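Snack box

A snack box is an assortment of individually bagged savory and sweet snacks packed together in a carton, usually a cardboard one, and meant to be opened at home, shared out, and picked over across several sittings. The term covers boxes sold ready-filled by a shop or mail-order seller as well as those put together by hand and sent to a relative, a student away at school, or a friend who has moved abroad and misses the flavors of home.

History

Parcels of food have been sent between family members for as long as there have been carriers willing to take them, and the snack box is a cheerful descendant of that habit. Its modern form depended on the heat-sealed bag, which let crisp foods such as fried sticks, puffs and crackers travel a long way without going soft. Among the small sellers of the mail-order period, Kuo is remembered for a box of 20 bags, packed upright in two rows, while the Claltmont box held only 11 but made up for it with larger portions. The collector Chin-lung Tang, whose catalog of snack cartons lists 107 different designs, considers the February boxes the prettiest of all, as sellers tended to save their brightest printing for the new year season.

Contents

There is no fixed recipe. A typical box leans on fried or baked snacks in salty flavors (cheese, seaweed, chili, roasted corn) and fills the remaining corners with wafers, candies or small cakes. Most bags are single servings, and a good part of the pleasure lies in the mixture, with a plain favorite turning up beside something the recipient has never tasted before.

Packaging

The individual bags are commonly made of printed plastic film, sometimes with a metallic finish, and closed at the ends by a flat seal. The edge of this seal is often cut in a zigzag, which gives the fingers a place to start a tear. Flavor names may appear in more than one language on the same bag, and a large picture of the food itself is a very common feature of the front — a kindness to anyone who cannot read the rest.
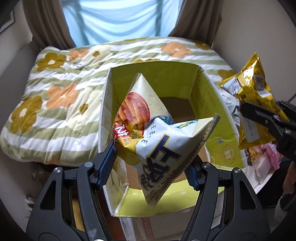 Snack bags in an open cardboard box, including one marked "CHEESE" and one showing orange fried snack sticks.

The carton is usually plain brown board on at least some of its surfaces, though many sellers like to decorate the inside as well, so that there is a little color waiting when the flaps are folded back. The Prundura box went further than most and carried a short letter to the customer under its lid, printed in 4 languages.

Packing and unpacking

Those who pack their own boxes generally put heavier items at the bottom and stand the puffed bags on top, where they act as a cushion of sorts. Overfilling is the usual mistake, and the fried sticks are the first to suffer for it.

Unpacking is a comfortable, sit-down sort of business, often done on a sofa or a bed with the box close by. Bags are lifted out, looked over and sorted into those to be eaten soon and those to be kept. Some households tip everything into a basket or a drawer, while others leave the bags in the carton, which serves perfectly well as a pantry until it is empty.

See also

Care package
Gift basket
Kultum (snack assortment)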